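The wire bench at Gosilar

Korkor Asante had been sorting offcuts for four years when her job changed

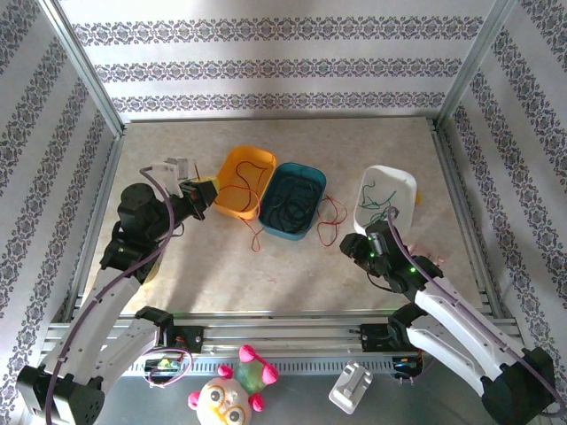
Korkor Asante started at Gosilar on the returns counter, moved to the cutting room and ended up at what everyone there calls the wire bench. Gosilar makes up small wiring kits for schools and hobby shops. The wire comes in on spools, gets cut, and what comes back short or tangled has to be separated by colour before it can be measured and used again.

"It was me and a stool and a radio," she says. "You pulled a bit of red out, you put it with the red. You pulled a bit of black out. If it was knotted you worked at the knot. I was quick at it, but it was eight hours of that and my thumbs knew about it."

The sorting is now being handed over to robot arms, working in pairs. The first pair went in last July. Asante has stayed at the bench, though her title has changed to cell operator and she spends more of the day on her feet.

I asked her what the arms were like to work beside at the beginning.

"Slow," she says. "Really slow. I could have done a whole box while they were making up their mind about one strand. Wire is a bad thing to give a robot. A block stays where you put it. Wire springs up, or it hangs on to the piece next to it, and you go to lift one and three come with it."

The control software is called Skasora, and it learns from being shown. For the first few weeks Asante guided the arms through the work herself, moving a loose length from one place to another, over and over. The supplier wanted 50 good runs of each task before they would let the arms try alone. She did 37 of the first one before anybody told her that she had been letting go too early, and the lot had to be done again.

"I wasn't thrilled," she says. "But I learned what they were looking for. You have to open the gripper after the wire is lying down, not while it's still swinging. I never thought about when I let go of things. You just let go."

The plan at first was to bring in a technician from Eltville, where the company has its larger plant, to do the demonstrations. He came for a short stay and went back. Asante says he knew the arms much better than she did but had never handled the wire, and he kept picking it up in the middle.

"You take it near the end if there's an end showing," she says. "If there isn't, you go for whatever's highest in the pile. I told him that and he wrote it down, and then the manager said, well, why isn't Korkor doing it?"

That led to training, and a pay rise that she describes as "fair enough, not huge." She can now restart the cell, change a gripper finger and read most of the error messages. Two of the other sorters moved to packing. A third, who was close to retirement, took a payout. Asante doesn't pretend this was painless. The sorting room used to be a social place, she says, and people who worked across from each other for years now take their breaks at different times.

"I miss the talking. I don't miss the wire. Both are true, I suppose."

She would also like the company to be clearer about what comes next. A second line is under discussion, using equipment from Şimşekoğlu that would do the measuring and bagging. The staff first heard of it from a delivery driver.

"They'd have got a better reception if they'd just told us," she says. "People can handle news. It's hearing it sideways that gets them worked up."

Output is a sore point on both sides. In a good shift she used to clear over 500 pieces by hand. The arms are still behind that, but they can run through lunch and after she has gone home. Management looks at the week's total. Asante looks at how often she has to step in, and she keeps her own tally in a notebook. When she counted 20 stops before morning tea, she took the page upstairs, and the hours of unattended running were cut back until the stops came down.

"They listened to that," she says. "It was written down, so they had to."

The stops are mostly tangles. Green is the easiest colour, in her view, as it comes from a stiffer spool and tends to keep its shape. Red is the worst — it is the thinnest they use and it catches on everything. When an arm gives up, she pauses the cell, frees the knot by hand and starts it again. The rule is that nobody reaches in while the arms are live, and she is strict about it with the newer staff.

Does she think of the arms as having taken her job?

"They took the part that hurt my hands," she says. "Whether they take the rest depends on what the company wants to do with the people, and that isn't up to the arms." She has asked to be trained on the Şimşekoğlu machines if they come. So far she has been told that her request has been noted.

Her stool is still there, pushed against the wall by the door. She sits on it to fill in the notebook.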